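3.2 Materials and the wear diary

The second part of the study asked how people decide that a cloth bag is finished. Earlier work on household textiles looks mostly at clothing, and bags are treated only in passing. We therefore collected 1853 diary entries from bag owners in Rivenley and Dritwood during June. Each entry gave the contents of the bag, the kind of trip, and any damage the owner noticed on that day.

Owners were free to use their own words for damage. This made the coding slow, but it kept differences which a fixed list would hide. For example, "tired" was used for fabric that had lost its shape, and "gone" was used for seams and zippers.

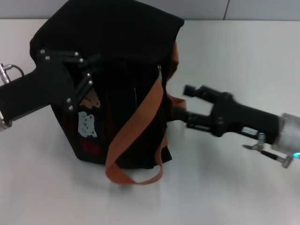
Figure 4. Black fabric bag with an orange-brown strap, standing on a white tabletop.

The entries were sorted into 6 groups. The largest group concerned straps and the places where straps are sewn on. Damage to the base was reported less often, although several owners wrote that they did not look at the base unless something fell out. Color change was mentioned mainly by owners of dark bags, who compared the front with the inside of a pocket.
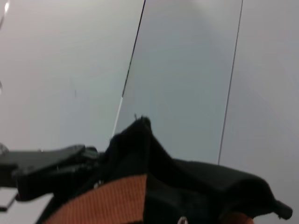
Repair was discussed in fewer entries than we expected. Owners in Dritwood could bring a bag to the Iyamu repair shop, and the entries from there describe the price and the waiting time in detail. In Rivenley the nearest such service had closed, and owners wrote more about glue, tape and safety pins. We do not claim that the shop explains the whole difference between the two towns, as the Rivenley owners also carried heavier loads. The effect of load is treated separately in Section 4.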